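Grasp state from the wrist camera: final report
Charito Gatchalian
Individual project, submitted 2025-01-25

Summary

The project adds a small perception module to the Sarmiento control stack. It takes the picture from the camera at the wrist and decides whether the hand is free, holding a shoe, or holding a shoe that is pressed against something. The planner uses the answer to choose its next move. The module is called Munen. It was trained on 3499 labelled frames and tested on 455 frames from runs that were not used in training. It got nine of the test frames wrong. The errors are discussed in section 5, and most of them are of one kind.

1. Background

Before this project the planner worked out the grasp state from finger position alone. If the fingers stopped before reaching the commanded closing angle, it assumed there was something between them. This is a reasonable rule for hard objects. It is poor for canvas shoes, which give way when squeezed. The fingers can get very near to the commanded angle with a shoe still in the hand, and the old check then reports an empty grasp and starts the pick again.

The second problem is contact between the held object and the furniture. The motion planner, Flendalico, treats a held object as a box attached to the palm. A shoe held by the heel sticks out of that box, and its real outline can touch a shelf while the box is still clear of it. The arm then carries on pushing. Joint torque does show this in the end, but late, and the grasp has often shifted by then.

The brief was to see how much of this could be read from the wrist camera, using hardware already on the arm.

2. Labels

I began with a longer list of labels and cut it to three, as I could not apply the longer list consistently. The three that remain are:

FREE – no finger is on a shoe.
HELD – a shoe is in the grasp and the module sees no contact with the furniture.
HELD_CONTACT – a shoe is in the grasp and is against the furniture.

The last one matters most to the planner and is the hardest to label. One still often does not settle whether a shoe is touching the wood or is just in front of it. For these frames I went by the torque log for the same moment and not by eye.
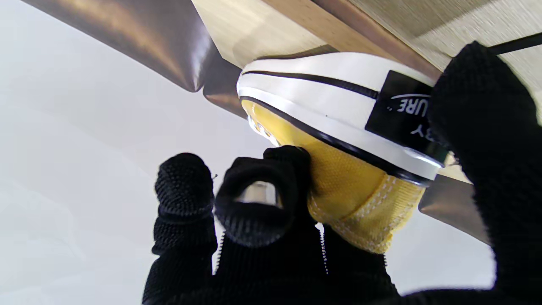
Figure 1. HELD_CONTACT. Heel of the yellow shoe in the grasp, sole side up against the wood.

In frames like Figure 1 the cue is the line where the white rubber meets the edge of the wood. The heel label is upside down and partly behind a finger, so I ruled out any method that depended on reading or matching it. The black stripe along the sole was more useful. It is high contrast, it is long, and part of it stays in view in most grasps by the heel.

Labelling was done in Todora, the annotation tool already used in the lab. I added a key binding for each label and a script that steps through a run, pausing only where the label is likely to change. The script compares neighbouring frames and skips those that are nearly the same. This saved a lot of time, but it has a fault that I did not notice until August: if the hand is still and only the shoe moves slightly, the script skips the frame. I went back over the affected runs by hand.

3. How the module works

Each frame goes through four steps.

First, it is scaled down and its brightness is evened out. The wood can be very bright and the hand very dark in the same picture, and without this step the fingers come out as one flat shape.

Second, a hand mask is made. The covering on the fingers is black and rough, and a plain colour threshold finds most of it. The threshold also picks up cables, dark soles and shadows, so the mask is compared with a predicted outline made from the joint angles. Dark areas a long way from the prediction are dropped.

Third, a small convolutional network takes the frame and the mask as separate channels and gives a score for each label. I tried the network without the mask first. It learned to link the yellow canvas with HELD, and did badly on any other shoe. With the mask it pays more attention to what is happening at the fingertips, although the effect of colour is still there.

Fourth, the scores are smoothed over time. A new label is only passed to the planner once it has been on top for several frames in a row. The module runs at almost 15 frames per second on the lab computer, so the delay is small next to the time the arm takes to move.

4. Free hand frames

I expected FREE to be the easy label. It was easy when the fingers were against a plain wall. It was less so when the hand was under furniture with other things close by. 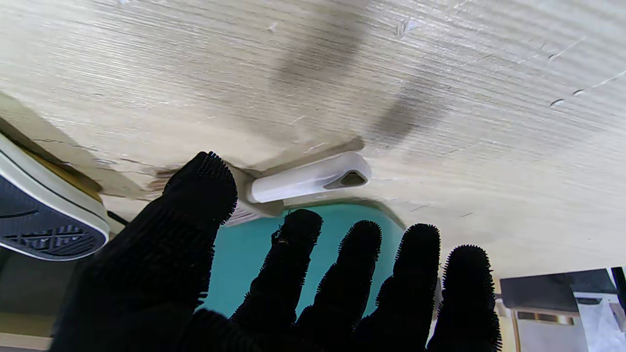

Figure 2. FREE. Fingers spread, with a shoe sole in view at the far left.

Figure 2 shows the sort of frame that caused trouble in early versions. There is a sole in the picture, there is something teal-green filling the gaps between the fingers, and the white bracket on the underside of the wood is close to the thumb tip. The first network scored many frames of this type as HELD. White rubber and white plastic look much alike once the picture has been scaled down.

Two changes helped. I added more FREE frames with clutter to the training set, so that a shoe near the edge of the picture no longer counted for much by itself. I also gave the network the spread of the fingers as a single extra number. I had avoided this at first, wanting to find out what could be done from the picture alone, but the value is already published on the same bus and there was no good argument for ignoring it.

The hand mask is also at its weakest in this kind of picture. With the light behind the fingers they are close to silhouettes, and the fuzzy edge of the covering makes the outline uneven. I tried smoothing the outline and it made no clear difference, so the final version leaves it alone.

5. Results and errors

Of the nine errors on the test set, seven were confusions between HELD and HELD_CONTACT. The other two were FREE frames scored as HELD. No held frame was scored as FREE, so the mistake that used to trigger a repeated pick did not come up in testing. The test set is small and I would not claim that it never will.

The seven contact errors mostly look alike. The shoe is large in the picture, there is wood directly behind it, and there is no gap to be seen between the two. 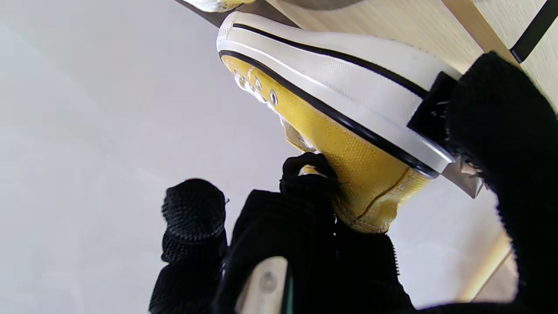
Figure 3. HELD. Pinch grasp with pale wood behind the shoe; the leftmost finger is off the canvas.

Figure 3 was scored correctly, but by a narrow margin. The fingers and the yellow shoe are clear enough. What the network has to decide is whether the wood at the upper right is behind the shoe or against it, and a single picture gives very little to go on. The free finger on the left caused no difficulty. I had thought that partial grasps might pull the score towards FREE, and in the test runs they did not.

Smoothing removes isolated errors but not runs of them. Where the shoe stays close to the wood for some time, the wrong label can win and be passed on. To limit the harm, Flendalico now slows the arm whenever the HELD and HELD_CONTACT scores are near each other, whichever is on top. This makes some moves slower than they need to be.

6. Changes to the planner interface

Munen publishes the current label, the three scores and the time stamp of the frame. The planner subscribes to this and keeps the old finger position check as a fallback. If no message has come in for a set time, it goes back to the old check and writes a warning to the log.

One bug here took longer to find than it should have. The time stamp was set when the message was sent instead of when the frame was captured. Under load, old frames were being treated as new, and the planner would act on a grasp state that had already changed. The stamp is now copied from the camera driver and stale frames are thrown away.

7. Limits and further work

All training and test frames came from one set-up with the same furniture. I do not know how the network would do with darker wood or with a different covering on the fingers. The hand mask in particular assumes black.

The obvious next step is to use short sequences in place of single frames for the contact decision. If the shoe stops moving relative to the wood while the arm is still being driven forward, that is strong evidence of contact, and it is evidence the present network never sees. The training runs are stored in order, so no new recording would be needed to try it.

A second step would be to replace the box in Flendalico with a rough shoe outline taken from the frame. I made a start on this and left it out of the final version. The code is in the branch named outline, without tests.

8. Files

The trained network, the Todora key bindings and the frame stepping script are in the project repository, with a readme for setting up on a clean machine. The label files use the three names given in section 2. Older label files from before the list was cut are kept in a separate folder and should not be mixed with them.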